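The budget meeting was supposed to take ten minutes. Beneš had brought biscuits, which should have warned everyone.

"Two arms," she said, and slid the quote across. "A pair from Tekthorpe, with grippers, a table and 14 months of support. I know what it costs. Please read page three before you faint!"

Ciller read page three. He ran the laundry at Peltix and had spent June with a pencil behind his ear, working out what it would take to fold the hire shirts without losing his evenings. His own figure was 54 shirts a shift. The quote promised more, but he had learned to halve anything printed in bold.

"And the spare grippers?" he asked.

"Extra. 2,000 for the set."

"Put them in. Put them in now, or we'll be begging for them by spring."

She wrote it down, delighted - she had expected a fight.
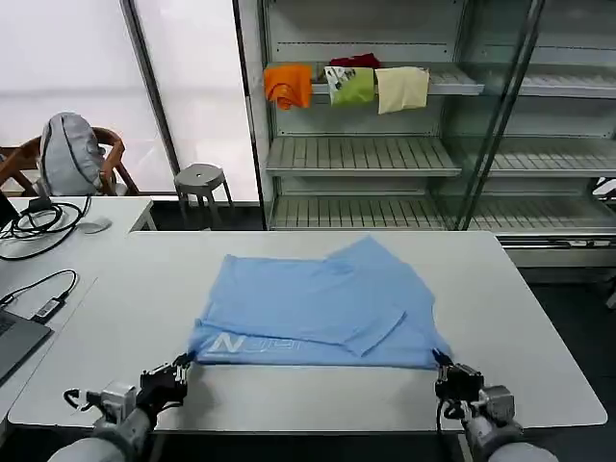
By Jarmila Skála
Posted in Short Stories, 10/25/20

They went to the trial together. Ciller stood with his coat still on and watched the grippers take a pale blue top by its two bottom corners, and he forgot about the quote entirely.

"Look at the corners," he whispered. "Look how it's got the corners!"

"You're whispering."

"I know I am."

Beneš opened her folder on her knee. There was a line for training, a line for cables and a line for a second table, which she had meant to cross out. She looked at his face and left it in.

"We could lease," she said. "The first year, anyway."

"Lease, then buy," said Ciller, finally unbuttoning his coat. "Have you got a pencil? I've left mine at work."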